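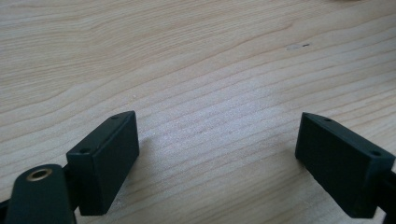
From: Wendy Ashworth
To: Jesgate workshop list
Subject: Re: [jesgate] finger alignment on the handheld gripper

Keith Gosling wrote on Friday:

> The left finger on mine sits lower than the right one when
> they close. I have reprinted it and it is the same. Did you
> shim yours or is there something in the Dirketti files I
> missed? Also, which camera mount are people using?

Keith,

No shims on mine. Check the arms before you reprint anything else. I had the same trouble and the arm was the part that was off. It had lifted at one corner on the print bed, and the finger block follows whatever the arm does.

What I did was take both blocks off, lay the arms on a flat surface and press on each end. One of them rocked. I printed that arm again at 100 percent infill with a wide brim and it came out flat.

When you put the blocks back on, start both screws in each one before you tighten either. If you run the first screw all the way in, the block turns a little and the second one pulls it crooked. Close the fingers on a strip of paper and try to slide it out. It should drag the same on both sides.

The pivots should turn freely with no play up and down. Mine took 2 thin washers per side.

For the camera I'm on the Prillis mount, tilted down 6 degrees more than the drawing shows. With the original angle I lost the fingertips when they were fully open.

Callum has the newer arm files. He said he would put them in the shared folder but I don't see them there yet. Callum, can you post them?

I'll be in the shop Friday after 6 if you want to bring yours over.

Wendy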